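Ticket 386: Sentencing transcripts dropping the last page on export
Opened by: Eamon Keane, court reporting desk, Waseo
Status: Resolved, keeping an eye on it
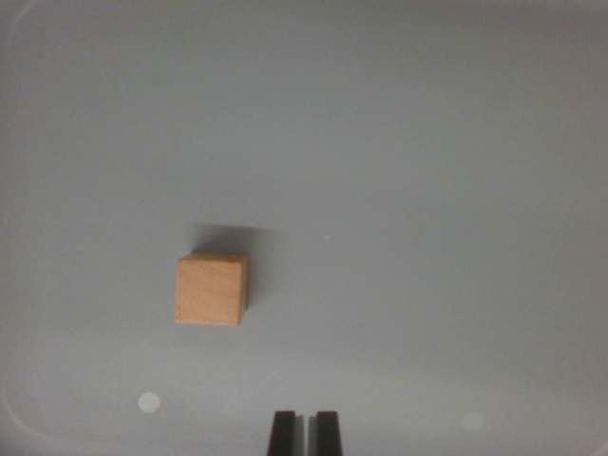
Hello all, and thanks in advance for your patience with me, I know it's a busy stretch for the support crew. I look after the transcripts for our criminal court stories, and since we moved over to Bridov the exported PDFs of sentencing hearings have been coming out short. The one that made me sit up was a burglary matter, 97 pages in the viewer and 96 in the PDF. Sadly the missing page was the one with the judge's orders on it, which is the very page our readers (and our lawyers!) care about most.

What I've tried so far: signing out and back in, a different browser, exporting from my colleague's login, and exporting only the last ten pages. That last one gave me nine. Plea hearings and bail applications seem to come through whole, as far as I can tell.

Reply from Lourenço Louro, Zullunia support, 23 March 2026

Hi Eamon, thank you for such a thorough write-up, it saved me a good deal of poking about. I'm sorry you've had this on top of a filing deadline.

I've pulled the burglary transcript and get the same result as you. Could you tell me whether the judge's orders are sealed or restricted in any way, and whether you have "Hide suppressed names" ticked under Export Options? No rush if you're in court.

Eamon:

Nothing sealed on that one, it was read out in open court and I was sitting there. The box is ticked, yes. We've kept it on since November after a victim's name very nearly went out in a draft, and I'd be nervous about leaving it off for good. I've unticked it just now as a test and I get all 97 pages.

Lourenço:

Lovely, that narrows it down nicely. The name filter checks each page against the suppression list, and when a page ends in a signature block it can't read, it sets the whole page aside instead of passing it through. Sentencing orders are nearly always signed on the final page, so they cop it every time. Please put the tick back on, I wouldn't want you working without it.

For now, go to Export Options, then Signature Blocks, and choose "Keep as picture". Export again and compare the page count with the viewer.

Eamon:

Done, and it's 97 out of 97 with the names still blacked out. I also ran the long fraud sentencing, the Ramalho matter, and got all 166 pages. You're a champion, and please pass that along to whoever you report to.

Lourenço:

Very kind of you! I've asked for "Keep as picture" to be made the default for court accounts. Older exports won't repair themselves, I'm afraid, so any sentencing PDFs you've saved will need to be run again. The batch tool takes up to 300 at a time. I'll leave the ticket open for a fortnight in case another one misbehaves.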